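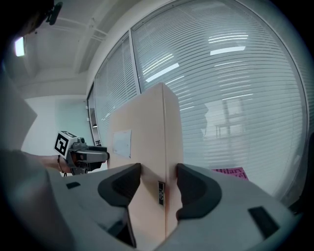
Which way up does a side panel go when the instructions are long gone?

Look for the row of shelf-pin holes and measure from each end to the nearest one. On most bookcases the longer gap goes at the bottom, where the plinth needs the room.

Grenlow Boards: a list of flat-pack panels and the marks on them

Shared 60 times

What this is

A plain table of furniture boards, one row per board, for anybody who has taken a wardrobe apart in one flat and is now sitting among the pieces in another. It covers 51 pieces of furniture and 2,793 boards. Most of the furniture is bookcases and wardrobes. There is one desk that I regret.

The list began with a Prosten wardrobe that came up three flights of stairs as a stack of beige panels with no booklet. By teatime it was upright and had one door. Everything since has been an attempt to spare other people that Sunday.

What's in a row

piece: the maker's name for the furniture, if we have one, otherwise ours
board: side, top, shelf, back, plinth, door, rail, or "unknown"
length, width, thickness: in millimetres
finish: the colour in everyday words
label: whatever is written on the sticker, copied exactly
label_place: which face or edge the sticker is on, and how far up
goes_next_to: the boards it touches once it's built
notes: swearing removed

"Unknown" is a proper value and there are 700 of them. Please don't guess to bring the number down. A guessed shelf has already been fitted as a door rail in at least one household, and the household was mine.

About the finish column

We tried using the makers' colour names and gave up. Ninditz alone had three words for the same pale tan. The column now says things like "beige", "peachy beige" and "white, supposedly". If your board falls between two of these, pick one and move on with your life.

About the labels

Makers' stickers are small, and they turn up in odd places: halfway up a face, on the front edge, inside a groove where the back panel will hide them for ever. Copy what you can read. If only part of it is readable, put a question mark for each missing character. If the sticker was added by you or by a previous owner, start the entry with "own:", so that "own: LEFT??" is understood as a cry for help and not a part number.

Masking tape labels are fine for a move. Leave them on for a summer and they take a strip of the finish with them.

Measuring

Stand the board on its long edge against a wall and get somebody to hold it. Measure along the top edge, then turn it and measure the other. If the two disagree by more than a millimetre, the board is damaged or you are. Thickness goes in as measured on the cut edge, away from any swelling.

Known problems

The Lazăr bookcases were entered twice in April, once by somebody who calls the floor end "top". The second set is marked in the notes.
Screws and dowels are not covered. They were, briefly.
Handed boards (left and right sides that mirror each other) are only reliable where goes_next_to is filled in.
Back panels are badly under-recorded, because they fold up and people pretend they are packaging.

Adding a piece

Send the rows as a plain spreadsheet to Viorica Cozma, who checks them against a tape measure and has no sense of humour about inches.

Using it

Copy it, print it, tape it inside the wardrobe door.

3 comments

damp_plinth
Found my bookcase under Lazăr, second set. It went up first time, upside down. Will read the notes column next.

Oriel
Could you add a column for which boards can be cut down? Asking for an alcove.

V. Cozma
Oriel: measure the alcove at the top and at the bottom first, then write to me.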